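Subject: Re: [hurkis-users] How many demonstrations before the first training run?
Date: 19 March 2020

On the hurkis-users list, a member wrote:

> We have recorded 100 demonstrations of one task, all by the
> same operator, all starting from the same arm position. The
> policy does well on the bench where we recorded and badly
> everywhere else. Should we just record more of the same, or
> stop and change something? Also, do you keep the failed
> attempts or throw them away?

I would stop and change something. We had the same trouble with our first batch for the computer dismantling task. Loss looked fine, and then the arm went to the same point above the case however the case was lying.

What we do now is record in blocks of 15. Between blocks we turn the case, shift it along the bench, or swap it for another model. The start position of the arm is changed by hand before every episode, and the operator is told not to correct it first. If you have a second operator, use them. People approach a latch quite differently, and it shows in the recordings. 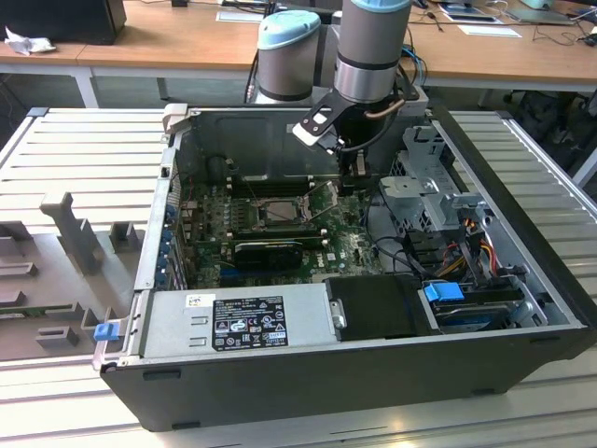
Our set stands at 781 episodes at the moment, split over 6 sub-tasks. Each sub-task is its own recording with its own text label. We tried long recordings of the whole job in May last year and gave up on them, as cutting them afterwards took longer than making them. The Plakano export script will split on a pedal press if you really want long ones, but people forget the pedal.

On failed attempts: keep them, but mark them. There is a field for it in the Hurkis episode header (outcome, free text, so agree on your spelling before you start). We leave out anything where the gripper hit the chassis hard enough to trip the force limit. A missed grasp followed by a good second try stays in as a normal episode. Those have been worth having, and I would like more of them.

Two smaller points. Check that the camera and joint timestamps agree at the end of an episode as well as at the start. Ours drifted by up to 15 frames on the long recordings and it went unnoticed for weeks. And write down which case model was on the bench. We did not do this for the early blocks and had to go back through the video.

> Is the Palamarchuk split still the one to use for
> evaluation?

We still use it, with the Boduvora cases held out completely. If you record on any of those yourself, keep them out of training or your numbers won't compare with anyone else's.

I can send our labelling sheet if it is any use. It is a plain text file and will go through the list without trouble.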